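Search this site Enter keywords Go

Call for Participants: Kitchen Automation Equipment Planning Panel

Reading time: 5 minutes

Ollow invites catering operators, training kitchens and residential care providers to take part in a planning panel on the purchase of robotic arms for food preparation. The panel will inform the purchasing guide that Ollow is preparing with its partner organization, Colau, for release to members in April.

Participants will review simulated kitchen tasks, complete a costing workbook and advise on the order in which equipment should be bought. No background in programming or engineering is required. Applicants should, however, have had direct responsibility for an equipment budget within their own organization.

Much of the early discussion will concern end-of-arm tooling, which is often quoted separately from the arm and is easily left out of a first budget. Soft foods such as dumplings place particular demands on the shape and surface of the gripper fingers, and the workbook asks for a replacement allowance for these parts.
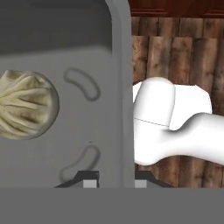 What participants will do

Panel members will attend two online sessions and one full-day workshop at the Utby centre. Between sessions they will be asked to price a single workstation under two arrangements: outright purchase and lease. Reach over the countertop, the position of the base beside a kitchen island and the clearance left for staff are to be considered in both cases. Members may use their own floor plans – these will be treated as confidential – or the model kitchen supplied.
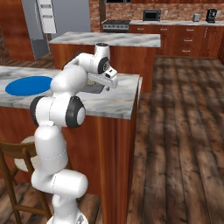
Who may apply

Eighteen places are available. Applications are welcome from organizations of any size, and Ollow will reserve 5 places for kitchens with fewer than 40 employees. Equipment vendors and their agents are not eligible. Only one person may be nominated per organization, and the nominee must be available for all sessions.

Honorarium and expenses

Each participating organization will receive an honorarium of $1099 on submission of the completed workbook. Travel to Utby will be reimbursed at the standard member rate. Meals are provided on the day of the workshop.

Members will also comment on the floor area to be set aside for each arm, including access for cleaning and servicing.
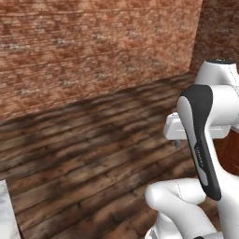

Robot arm and adjoining floor area, model kitchen (simulation).

How to apply

Please submit a one-page letter describing your kitchen, your role in purchasing and any equipment decisions now before your organization. Letters should be marked "Osagie Panel" and sent to the Ollow programs office by 4 p.m. on the closing day shown on the member portal. Late applications will be held for the second intake.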